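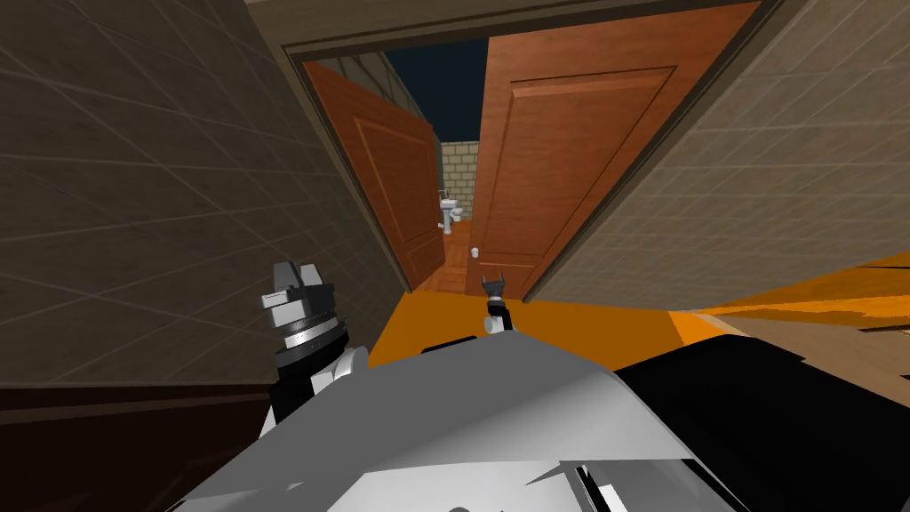 ## 3. Fitting the exhaust fan and its timer

Right, you've got the old fan out and the hole's clean (if not, back to section 2 with you). I wrote this part after putting a Lollex in my own place in July, then doing a second one for Szu-yu Siu in a bathroom so small we had to take turns standing in it. Small rooms are fine for this fan, by the way. They clear faster. You'll just bump your elbows more.

You'll want a step ladder, a Phillips screwdriver, a pencil, foil tape, the bag of screws marked K, and a torch you can hold in your teeth or strap to your head.

**CAUTION:** In Australia the wiring has to be done by a licensed electrician. I do everything up to the terminals and then I ring Bastian Kohlhase, who's a sparky and charges me in banana bread. If your model came with a plug lead and you've already got a socket in the ceiling space, you can plug it in yourself. If there's no socket, stop at step 6 and make the call.

### 3.1 Mounting the housing

1. Turn the power off at the switchboard. The wall switch won't do. Put a bit of tape over the breaker so a family member doesn't come along and helpfully flick it back on at 7 am when they want toast.

2. Take the grille off the housing. There are two spring clips and they bite, so squeeze them together before you pull. Pop the grille somewhere you won't kneel on it.

3. Hold the housing up to the hole and look for the arrow moulded into the rim. It wants to point towards your duct. I missed it the first time and ended up with the duct doing a U-turn over a joist, which sounded like a hairdryer in a biscuit tin.

4. Swing the side lugs out and tighten the K screws a little at a time, going from one side to the other. Snug is plenty. Plasterboard crumbles if you lean on it, and then you're into patching, and that's a whole other weekend.

5. Push the duct over the spigot as far as it'll go and wrap the join with foil tape. Cloth tape dries out up there and lets go after a summer or so.

6. Pull the duct reasonably straight to the outside vent. Every bend costs you airflow. If you've got spare length, cut it off! Don't leave it coiled up in the insulation.

> **Note:** Please don't vent into the roof space. I know the last owner did, and I know the house is still standing, but have a sniff up there in August and tell me it's fine.

### 3.2 Setting the run-on timer

The timer keeps the fan going after you switch it off. It's a tiny grey dial behind the grille, and the printing on it is hopeless without reading glasses.

1. With the power still off, find the dial and turn it all the way anticlockwise. This is the shortest setting, 2 minutes.

2. Click it up to where you'd like it. The top setting is 52 minutes, and I can't think who needs that unless they're steaming puddings in the shower. I keep mine on 7.

3. Clip the grille back on. You should hear both springs snap home.

4. Power on, fan on, then hold one square of toilet paper up to the grille. It should stay there by itself. Nesrin Dursun taught me this one and I've done it in every bathroom since, including a motel's.

If the paper drops, open the door a crack and try again. Does it stick now? Then the fan's okay and the room is starved of air, so you'll want a bigger gap under the door. If it still drops, go back and check the tape at step 5 of 3.1, and make sure the flap on the outside vent swings freely.

**Rattling?** Nearly always the grille. Give it a quarter turn and refit it. If the noise is deeper, more of a hum, loosen the lugs a touch and retighten. Replacement clips are part 592 in the Lollex spares list, and they're sold in pairs.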